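# The Gulstead Line

My uncle left me a phone company. I should say right off that it had 47 customers, and most of them were related to each other, so don't go picturing a yacht.

Gulstead is up where the road quits. There's a bakery (Zanetti, get the seed rolls), a church, a lake called Odent that freezes in January and groans all night like an old dog, and up on the hill there's the exchange, a brick hut with a tin roof where my uncle spent most of his life. I drove up on a Friday with two sweaters and a plan to sell the whole thing by Monday lunch.

The buyer was a man named Mirko Testa. He worked for Skinasine, a company that had been going around buying up little phone outfits all over the county, and he was so nice! I'd been hoping for a shark. He brought his own thermos and poured me the first cup, and he said my uncle had once yelled at him for 40 minutes over a fence.

"What about?" I said.

"Dial tone," he said. "He felt ours was sharp."

We sat in the hut with the heater ticking and went through the papers. There was a number on the last page and it was a good number, enough to fix my car and my teeth and have some left over for being foolish. I had the pen in my hand. And then the phone on the wall rang.

I let it go six or seven times. Mirko looked at it, and I looked at it, and finally I picked up and said hello in the voice I use for dentists.

"Is it going to snow?" said a woman.

"Who's this?"

"It's Dot. Is it going to snow or not?"

I leaned over and looked out the little window. The sky over the lake was the color of a nickel. "I think so," I said. "Yeah. I'd say by supper."

"Thank you," she said, and hung up.

I'd barely sat down when it rang again. A man wanted to know how long to boil an egg at this altitude. Then a kid who wanted to know if sharks slept. Then Dot again, asking whether I meant early supper or late supper. My uncle, as far as I could work out, had been the weather and the encyclopedia and the complaints department for the whole valley, all on top of keeping the wires up, and not one word of it was in the papers.

"It isn't a listed service," Mirko said, flipping pages. He looked worried, like he'd missed something on a test.

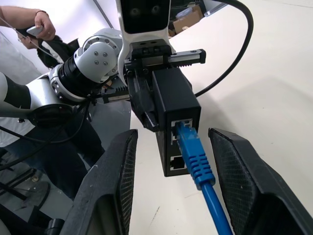
*The little black box, two ports on the front.*

He'd explained the new system to me earlier, over the coffee. Everybody in Gulstead would get a box, and the box would do the talking, and the old exchange could be shut off and locked up. It would be cheaper, and clearer too, and you'd be able to call your sister in Australia without hearing the lake in the background. I asked him if you could ask the box about eggs. He said, in a way, yes, there'd be a help line, open until five.

"And who answers it?"

"I used to," he said. He turned the thermos cup around in his hands. "We got 600 calls a day. I was allowed three minutes each."

Well, the snow came early. It was falling by three, big fat flakes, and by four I couldn't see his car, and it was parked right there by the door. I found a can of soup and a packet of crackers, and we ate on top of the contract (I did put a newspaper down). The phone kept ringing. After a while I got tired of standing up, so Mirko took a turn.

I wish you could have heard him. He was stiff as a board on the first one, all "thank you for holding," and the person hadn't held at all. By the fourth he had his shoes off. Somebody's furnace was making a noise, and he got them to hold the receiver up to it, and he closed his eyes and listened for the longest time.

"That's your belt," he told them. "Turn it off, put a coat on, and I'll stay on with you."

He stayed on for 30 minutes. They talked about pears.

Around midnight it went quiet, and I lay down on my uncle's cot with both sweaters on and listened to the lake. I was thinking about my car. I was thinking about my teeth too, and how Dot hadn't even asked who I was, she'd just wanted to know about the snow.

"Are you asleep?" Mirko said from the chair.

"No."

"Do sharks sleep? I told that boy I'd call him back."

I said I had no idea, but there was a shelf of books behind the heater and one of them had a fish on the spine. He got up and turned on the lamp.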